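## 4. Making a hardship claim on your course loan

Use this section if you borrowed through the Merkness scheme and want part of your balance written off. You make the claim in Pudley, the online account you already use for repayments. Allow 20 minutes if your papers are to hand.

### Before you start

You will need:

- your loan number, printed on your yearly statement
- your last two payslips, or a benefit letter
- the name of the college and the course you were enrolled on

**Note:** If you studied at Holloway or at Uvus, you do not need to send proof of enrolment. Both colleges share their registers with the scheme.

### Filling in the claim

1. Sign in to Pudley and open **My loan**.
2. Check the balance shown at the top. If it differs from your last statement, send a message through **Queries** and wait for a reply before going on.
3. Choose **Start a claim**, then **Hardship**.

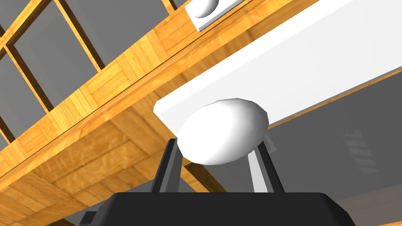 4. Enter your income for each of the last two months. Use the figure before tax – the form works out deductions itself.
5. Enter the amount you want written off. The most you can ask for in one claim is £3675, and the least is £200.
6. Upload your papers. Each file must be a PDF or a JPEG, and no larger than 5 MB.

**Caution:** Do not use the back button in your browser during step 6. Uploaded files are lost and you will have to add them again. Use **Previous** at the foot of the page.

7. Read the declaration, tick the box and choose **Send**. Write down the claim number on the next page.
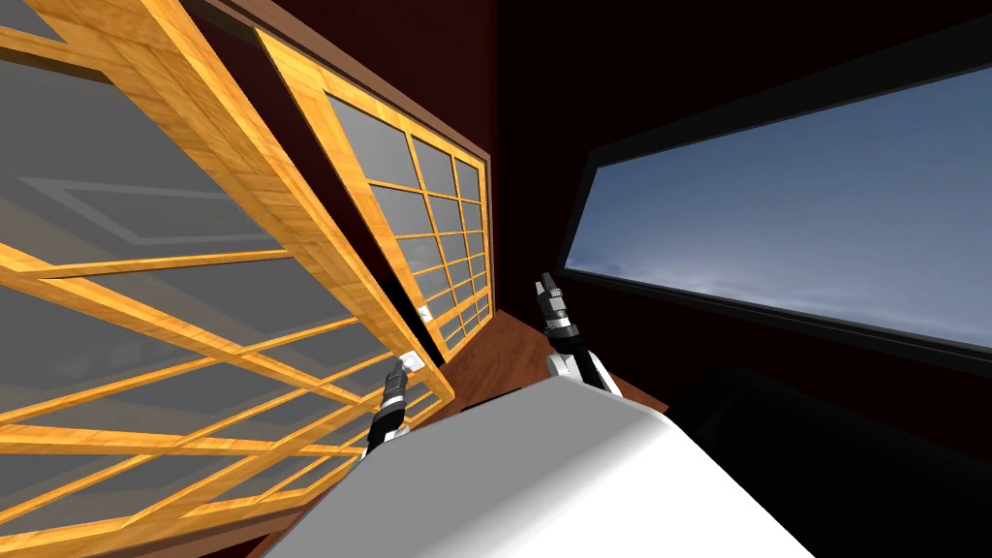

### After you send it

Keep making your monthly payments until you get a decision. A claim does not pause them, and a missed payment is recorded in the usual way. If you can't afford the next one, ask for a payment break under **Queries** – see section 6.

New claims are sorted every Wednesday. Your claim will show one of these:

- **Received** – in the queue. You can still withdraw it.
- **With an assessor** – you can add papers but can't change the amount.
- **More needed** – open the claim to see what is missing. You have 20 working days to reply, after which the claim is closed.
- **Decided** – the letter is under **Documents**.

### If the claim is turned down

Open the decision letter and choose **Ask for a review**. Say which part you disagree with and attach anything the assessor hasn't seen. A different assessor looks at it. You can ask for one review per claim.

Reviews can also be requested by post. Mark the envelope for Yolotzin Arriaga, Reviews, and put your claim number on every sheet. Send copies only, as papers are not returned.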